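Print this page | E-mail this page

I'd gone to ask Sirkka Lehtinen about washing-up, of all things, and we ended up talking for about two hours! She's 61 and lays everything out before she clears it away (bowl, plate, tray, the lot). "I like to see what I've got," she told me. "Then the tray goes in the middle and I work round it." 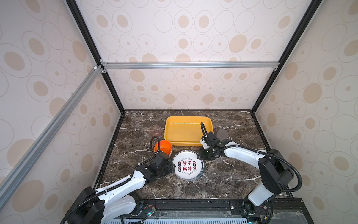
Kerttu Lehtinen puts the plates away first and thinks trays are for people with bad knees. Sirkka just laughed at that when I passed it on.

"Plates first is fine if you've got the cupboard space," she said. "I've got two shelves." And the yellow tray? "Cheerful, and easy to wipe. I'd have another tomorrow."

Print this page | E-mail this page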